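Matching the pattern at inside corners when papering a small alcove

Tihomir Babić
Papering a three-sided alcove with a large floral. The pattern repeat is 524 mm. Do I wrap the strip round the corner or cut it there?

Pralley
Cut it. Leave 2 mm on the return wall and overlap the next strip, plumbed afresh. A full wrap creases if the corner is out of true. Large flowers on a pale ground hide a small mismatch.

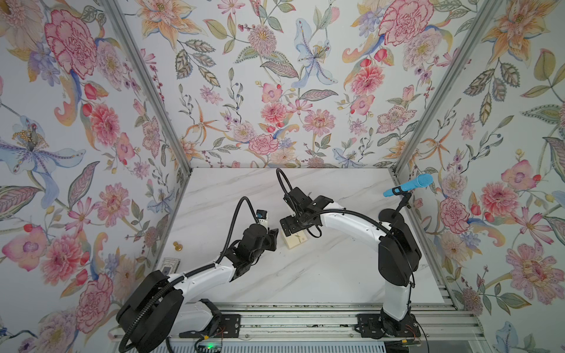

Rey
Agree with the above. Use overlap adhesive on vinyl.

Brorico
I just wrapped mine. Fine so far.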